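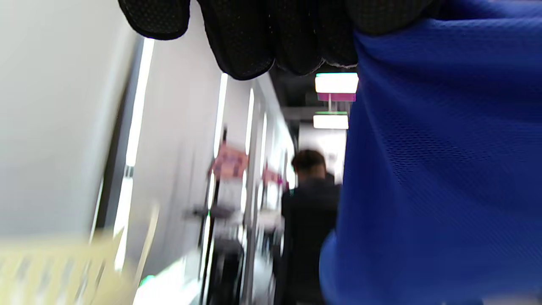

Tela de malla azul en la mano, en el pasillo del soporte negro y los carteles rosas.

La visita a Plorkbridge empezó a las nueve, en noviembre, con lluvia y un café bastante flojo en la entrada. Éramos 6 personas. Nos recibió Mei Lyons, encargada de operaciones, y fuimos directos a lo que nos interesaba: saber si una máquina puede ya ordenar una tienda de ropa.

La respuesta corta es que todavía no. Pundeo, la empresa que desarrolla el sistema, trabaja con dos tareas: coger una prenda suelta y devolverla a su sitio. La primera va mejor. Según Lyons, el catálogo de pruebas tiene casi 3000 artículos, y los que más fallos dan son los tejidos finos y elásticos. La malla deportiva se dobla de otra manera cada vez que se levanta, y el programa pierde de vista dónde está el cuello o la manga.

Wing-yan Fang, que lleva la parte de software, nos enseñó los resultados del último ensayo. De 100 camisetas, la mayoría acabó en el perchero correcto, pero el tiempo por prenda sigue muy por encima del de un dependiente. Doblar va peor – en la demostración hubo que repetir el primer intento.

Pregunté por el uso en casa. Fang fue clara: una tienda tiene pasillos rectos, buena luz y carteles siempre a la misma altura. Un dormitorio con ropa en la silla es otra cosa. En Esposito, el segundo centro de pruebas, han montado un piso pequeño para estudiar la colada, y allí por ahora solo recogen toallas y calcetines.

Después de comer vimos el almacén de Fakcombe, a diez minutos en autobús. Las cajas cerradas se mueven solas desde hace tiempo y funcionan bien. Lo que viene dentro lo siguen colgando a mano.

La próxima visita será en primavera. Hay que apuntarse en recepción y llevar calzado cerrado para el almacén.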